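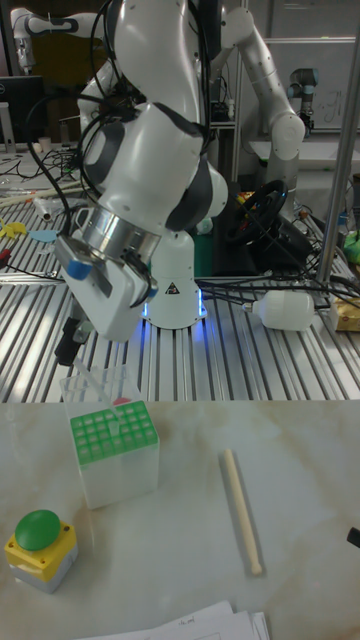 Chapitre 7
Comparer des préhenseurs sur des objets petits et légers

Objectifs du chapitre
Établir un protocole d'essai reproductible pour la prise d'un embout de pipette.
Distinguer l'erreur due au bras de l'erreur due au préhenseur.
Choisir des critères de comparaison et savoir les hiérarchiser.
Rédiger une fiche d'essai exploitable par une autre équipe.

Prérequis : chapitre 3 (repères et changements de repère), chapitre 5 (étalonnage de l'outil).

7.1 Le problème posé

Les chapitres précédents portaient sur des pièces rigides, assez lourdes pour rester en place quand un doigt les touche. Un embout de pipette ne pèse presque rien. Il est conique, souple à son extrémité, transparent, et il repose dans un portoir dont les trous sont à peine plus larges que lui. Un préhenseur qui convient très bien pour un boîtier de roulement peut échouer ici de plusieurs façons : il pince trop haut et l'embout bascule, il serre trop fort et le cône se déforme, il descend de travers et accroche l'embout voisin.

L'objet transparent pose aussi une difficulté de mesure. Une caméra de profondeur à lumière structurée renvoie peu de points fiables sur du plastique clair. Dans tout le chapitre, la position de l'embout est donc déduite de celle du portoir, que l'on repère par ses bords. Le portoir vert vif de la boîte est plus facile à segmenter que les embouts eux-mêmes.

7.2 Le poste d'essai

Le bras est fixé sur une table en aluminium à rainures. La boîte d'embouts se trouve devant lui, sur un plateau blanc à motif de marbre, couvercle rabattu vers l'arrière. Ce détail a son importance : un couvercle relevé réduit le volume libre du côté du préhenseur, et la trajectoire d'approche doit en tenir compte. On vérifiera que le point de passage se situe au-dessus du bord du couvercle avant toute descente.

Le boîtier jaune et gris de commande reste à portée de main de l'opérateur, près de la boîte. Les câbles du bras passent par-dessus les articulations supérieures. Avant chaque série, on fait parcourir au poignet toute l'amplitude prévue, à vitesse réduite, pour s'assurer qu'aucune boucle ne se tend. Un câble tendu exerce un effort parasite sur la bride et fausse la comparaison entre deux outils.

7.3 Les préhenseurs comparés

Deux préhenseurs à doigts parallèles servent de fil conducteur. Le premier, le Brundo, a des doigts longs et étroits et une commande en position. Le second, le De Smet, a des doigts plus courts, garnis d'un revêtement souple, et une commande en effort. Les deux se montent sur la même bride, mais leur point d'outil diffère ; il faut refaire l'étalonnage à chaque changement.

Les essais sont pilotés par le contrôleur Javier, avec les mêmes trajectoires pour les deux outils. On ne modifie que le décalage du point d'outil et la consigne de fermeture. Si l'on règle la vitesse d'approche séparément pour chaque préhenseur, on compare deux réglages complets, et la question devient différente - elle est traitée au chapitre 9.

7.4 Protocole de base

1. Placer la boîte contre les butées et relever la position des bords du portoir.
2. Exécuter 30 prises avec le premier préhenseur, en suivant les rangées du portoir.
3. Changer d'outil, étalonner, remplacer la boîte par une boîte pleine.
4. Exécuter 30 prises avec le second préhenseur, dans le même ordre.
5. Noter chaque échec avec sa cause : embout manqué, embout tombé, contact avec un voisin, arrêt du contrôleur.

Une prise est réussie si l'embout est levé hors du portoir et maintenu pendant 5 secondes sans glissement visible. Le critère est volontairement simple. L'inclinaison de l'embout entre les doigts est notée à part, car elle ne compte que pour les tâches où il faut ensuite l'insérer.

La plateforme Dumoro, utilisée pour l'exercice 7.6, contient 380 enregistrements de prises obtenus selon ce protocole. Le fichier des causes d'échec comporte des lignes incomplètes, qu'il faudra traiter avant tout calcul de taux.

7.5 Vocabulaire

Point d'outil : point de référence lié au préhenseur, exprimé dans le repère de la bride.
Course : écart entre l'ouverture maximale et la fermeture complète des doigts.
Consigne de fermeture : position ou effort demandé aux doigts au moment de la prise.
Répétabilité : dispersion des positions atteintes pour une même consigne, à ne pas confondre avec l'exactitude.

La section suivante commence par la mesure de la répétabilité du bras seul, sans préhenseur.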